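Heklow 6 Stage Monologue Recorder
Item 3824. Supplied by Skurnasa Performance Equipment, Liltmont
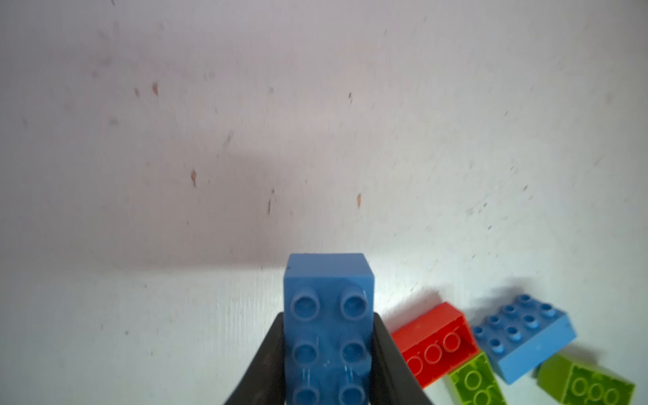
Nomvula Visser writes that the recorder let her company hear the difference between a first reading and a final rehearsal, and that two actors changed their delivery of the closing speech after one evening of listening back. She adds that the carrying strap is too short for a tall performer and asks that a longer one be offered.

A longer strap is now available as a separate item.

Product overview
The Heklow 6 is a portable voice recorder intended for actors, drama schools and casting offices. It records spoken performance at close range and stores each take under the name of the role, the act and the scene. Takes may be played back singly or in the running order of the play.

The recorder has six memory banks. Each bank may be assigned to one performer, so that a small cast can share a single unit during a rehearsal period. A bank can be locked with a four-digit code.

Line prompting
When a script has been loaded, the recorder can read the cue line aloud and wait for the actor's reply. The length of the pause is set by the user. Scripts are accepted as plain text only. Stage directions should be placed in square brackets, or they will be read aloud with the cue.

Specifications
Weight: 372 grams with battery
Recording time: 271 minutes per full charge
Memory banks: 6
Microphone: built in, with socket for a clip-on microphone
Languages for spoken cues: English, Finnish

Supplied with the unit
Recorder, charging cable, short strap, printed manual. The Kuusisto clip-on microphone is sold separately and is recommended for work in large halls.

Ordering and delivery
Orders from schools and theaters are accepted on account. Units ordered in November are being shipped in the order received. Individual buyers are asked to pay at the time of ordering. Returns are accepted within 30 days, provided that all memory banks have been cleared.

Service
Battery replacement is carried out at the Liltmont workshop. Please quote the item number and enclose a copy of the receipt.

Page last revised December 9, 2019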